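Sondstead House guest room group - notes from the August get-together

There: Johanna Grabner, Torquil Semple, Soo-ah Ryu, Sun-ja Yeom and me (Eun-seong Choo, typing as fast as I can, so forgive the spelling). We started at 7, or a little after, once the kettle had been found.

Last month's notes were fine with everybody. Torquil wanted it written down that he never agreed to paint the hallway - so now it is!

Money next. Johanna says we have 940 dollars left for bedding and curtains. The Skidel order for pillows is paid. I'm still waiting on a price from Dudix for new mattress covers and will call them again. 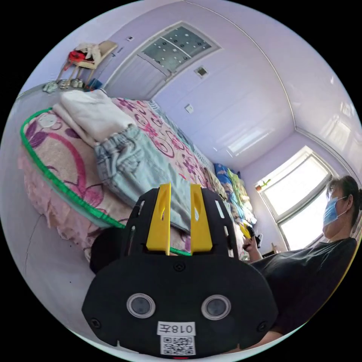
Bedding took up most of the evening. Soo-ah would like plain sheets and covers in every room (easier to wash, easier to match), and Sun-ja would very much not. I'm with Sun-ja, mostly - the pink flowered bedspread with the bright green trim is so cheerful, and I love it with the ruffled bed skirt. We agreed to keep that set together and go plain in the other 2 rooms. Folded white blankets stay on top of the beds, up near the head, so guests don't have to go hunting in closets at night.

Torquil asked who irons ruffles. Sun-ja said she does, and she'll show him how.

To do: Johanna orders the plain covers, I chase Dudix, Soo-ah measures the windows. Next time we meet at Sun-ja's, same hour, and Torquil brings the cake.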